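Narnport Open Day

The Narnport Open Day is a yearly demonstration of robot handling equipment, held each March at the Zendilo works in Narnport. It was started by the engineer Roos Leemans and lasts 4 hours. Entry is free; the most recent edition drew 571 visitors.

Programme

Sessions run in groups of up to 60 people. Each opens with a short talk, followed by bench work in which staff pick up and set down small parts with hand-held grippers. The recorded movements are later used to train the Brorex arm — a bench model sold by the firm. Lies Van Dijk has led the bench sessions since the second edition.

Equipment

The hand-held gripper has two facing fingers, dark green in colour, with small screw holes near the tips. Work is done over a white tabletop.

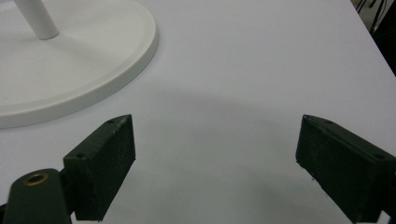

Access

The hall covers 800 square metres and is entered from the yard. Children must be with an adult.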